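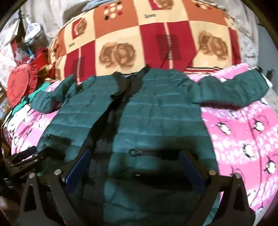
Folding notes, December, Friday, started 9:40

Jackets today. I've been putting them off because the shirts went so well and I wanted to keep feeling clever. Walid left me a message saying "just fold it like a shirt, but fatter," and I can report that a puffer is nothing like a shirt! It keeps all its air and then gives it back to you slowly, usually once you've moved on to the next one.

What I settled on for the quilted ones, after a lot of muttering:

Zip it closed first, all the way up. I skipped this on the first few tries and the fronts slid apart every time I turned a side in. Then lay it face up, arms straight out, and smooth from the collar down so the air goes out at the hem. Go with the quilting lines, not across them (across them you just push little pillows around). Sleeves in over the chest, one on top of the other, then the sides, then up from the bottom in thirds.

Oranuch does hers face down with the sleeves crossed over the back. I tried it and got a neater front but a fatter bundle. She says I'm not pressing hard enough. She may be right, my wrists were done by then.

Time: my best was 40 seconds, my worst I stopped writing down. Manee wants everything under 60 and I think that's fair for a jacket, as long as we don't count the smoothing. (Manee, if you're reading this, please don't count the smoothing.)

Surface matters more than I expected. On the bed the blanket creeps along with the jacket whenever I pull a sleeve, so I end up straightening the penguins as well as the jacket. Tugging the blanket tight before each fold helps for a couple of rounds. Honeylyn suggested doing it all on a table, but the whole point of these notes is how people fold at home, and at home it's the bed.

Then the comforter, the rose one with "love" printed on it. I gave it a go before lunch and lost. My arms aren't long enough to bring the corners together, and every time I let go of one side it puffed back up into a hill.

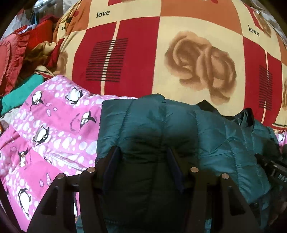
After lunch

Second go at the comforter, this time halves only, lengthwise, and kneeling on it between folds. Undignified but much better. I want to try rolling it next, starting from the short end, and see if a belt holds it.

Left over for next time: the small clothes, and pillows (do we even fold pillows? I say stack). Yupin asked for the fold steps written up on one page, so that's mine. Also whoever has the good lint roller, please put it back on the shelf by the door, my sleeves are a disgrace.

Stopped at 3:15, tea.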